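Pre-Session Inspection: Teleoperated Demonstration Cell 2
Form revision: November 2025
Inspector: Elspeth Dunbar
Arm: Vomard, with Griker two-finger gripper. Leader device: Plisier hand controller.
Mark each line OK, FIX or N/A. A line marked FIX stops recording until it is signed off.

Section A. Area and emergency stop

A1. Floor marking intact on all sides of the cell. OK
A2. Emergency stop at operator seat cuts arm power. OK
A3. Emergency stop at cell door cuts arm power. FIX
Comment: Button latches, but the status lamp stays green. Power does drop, confirmed at the drive. Lamp relay to be replaced before the next session. Until then the operator must not rely on the lamp.
A4. Reset requires a deliberate second action at the control box. OK
A5. Second person present during any session in hand-guiding mode. OK

Section B. Arm and gripper

B1. Mounting bolts at base show no movement against paint marks. OK
B2. Finger pads seated, no tears, no glue residue. OK
Comment: Left pad replaced in August. The right pad is the older part and is harder to the touch. Replace as a pair next time.
B3. Grip force limit set to 80 percent or lower for rigid items. OK
B4. Grip force limit lowered by hand for soft items. FIX
Comment: Limit was found at the rigid setting with a soft item loaded in the task list. The operator screen gives no warning of this. Add a line to the start-up card.
B5. Wrist camera cable has slack at full wrist rotation, both directions. OK
B6. Wrist camera bracket tight, lens clean. OK

Section C. Remote control link

C1. Leader and follower agree at the home position before the clutch is engaged. OK
C2. Arm holds position when the clutch is released. OK
C3. Arm stops on loss of link. OK
Comment: Tested by pulling the network cable at the leader. Stop was immediate. The log entry came late, but it was there.
C4. Speed cap active near fixed surfaces. OK
Comment: The cap is set by zone, and the zones were drawn for the previous shelf height. Redraw them if the shelf is moved again.

Section D. Task item and approach

D1. Item matches the task sheet. OK
Comment: Felt ketchup bottle, upright, label lettering "HEINZ", "1869", "TOMATO KETCHUP". Soft body, so B4 applies.
D2. Operator can judge the approach from the wrist view. OK
D3. Dark surfaces near the item noted on the sheet. OK
Comment: Black panel directly behind the bottle's left side. A black fingertip is hard to pick out against it. Operators should slow down before the final approach and check the overhead view. 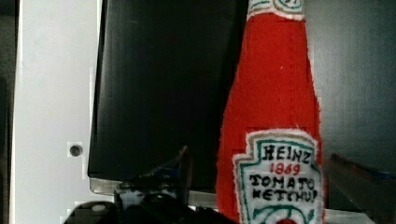 Fletcher Tautahi replied under D3 that slowing down is the wrong fix, as pauses made by a cautious operator end up in the training set and the arm learns to hesitate at the same point. He would put light tape on the fingertips and leave the approach speed alone. He also asked that any demonstration with a visible stop before contact be tagged at the time of recording and not left for review.

Response, E. Dunbar: Tape accepted for trial, on the outer faces only. It must not reach the pads. The slow approach stays in force until the tape has been checked for peeling. Tagging at recording time accepted, effective now.

D4. Fixed edges within finger reach identified to the operator. OK
D5. Felt items checked for loose threads before each block. FIX
Comment: Not being done. Threads can catch in the finger joint. Add to start-up card together with B4.

Section E. Recording

E1. Free disk space enough for the planned block. OK
Comment: Current task has 232 accepted demonstrations against a target of 3000.
E2. Camera and joint data share one clock. OK
E3. Failed attempts kept and labeled, not deleted. OK
E4. Operator break taken between blocks. OK
Comment: Break times are missing from the log for the last two blocks. Operators confirm they were taken. Write them down.

Open items: A3, B4, D5.
Cell 2 is held for recording until all three are signed off. Hand-guiding with the drive in low-power mode is allowed for set-up work, two persons present. The spare lamp relay is in the Hämäläinen cabinet, second drawer.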